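Drallar Community Kitchen: progress report to the Civetti Fund
6/3/21

The soup club now feeds 40 households, up from 20 in January. We promised you 600 portions by this point and have served them, though the last few went out in jam jars after the tubs from Skarkico arrived without lids. The lids have been promised.

Spending is on track apart from the gas bill, which has ideas of its own. Dried pulses remain our cheapest item and our most argued over. The lentil faction is ahead.

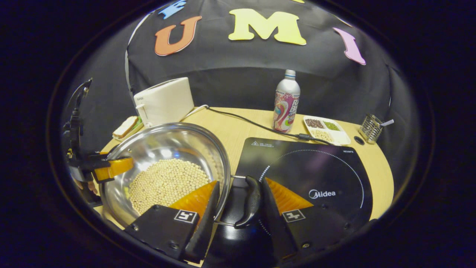 Will the club run through the summer?
It will run every other week until the autumn, with cold dishes if the weather turns warm and soup if it behaves as usual.

The Ouali Hall has renewed our booking at the old rate, on condition that we stop propping the fire door open with a sack of onions. We have stopped. Delivery rounds are shorter now that the map has been redrawn by someone who has visited the estate.

We have around 200 pounds left in the equipment line and would like to move it to fuel costs. Please let us know if that needs a form.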